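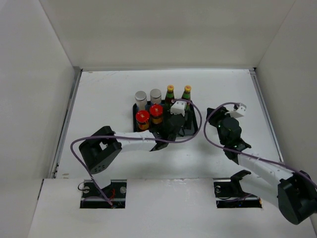
Go early, Sieglinde Heitmann told me, or you'll spend the whole afternoon in the parking lot. I should have listened! By the time I rolled up to the Wemaser open day on Saturday the field was packed, and I ended up on the grass by the drainage ditch.

Wemaser makes enamel pots, and they've been doing it in the same brick building since my grandmother was a girl. Tours left from the loading dock, 12 people at a time, with safety glasses that kept sliding down my nose. Hauke Vogler took our group. He talks fast and walks faster, so I missed most of what he said about the pressing hall (it's loud in there, bring earplugs), but I caught up with him at the kilns.

Oh, the kilns. Even from behind the yellow line you feel the heat on your shins. A rack of stockpots went in chalky gray and came out a deep wet-looking blue, and a little boy behind me yelled "again!" so they let us stay for the next rack. Hauke said they fire 300 lids on a normal shift and that lids are fussier than pots. Something to do with the rims.

Lunch was pea soup in the yard, 6 dollars with bread, and the line was long but cheerful. I got talking with a couple who had driven over for the seconds sale and were already carrying two colanders each.

The seconds room is where I lost my head. I bought a milk pan with a tiny chip by the handle, a roasting dish I have no shelf for, and a butter dish for Sieglinde. She's already asked if they had it in green.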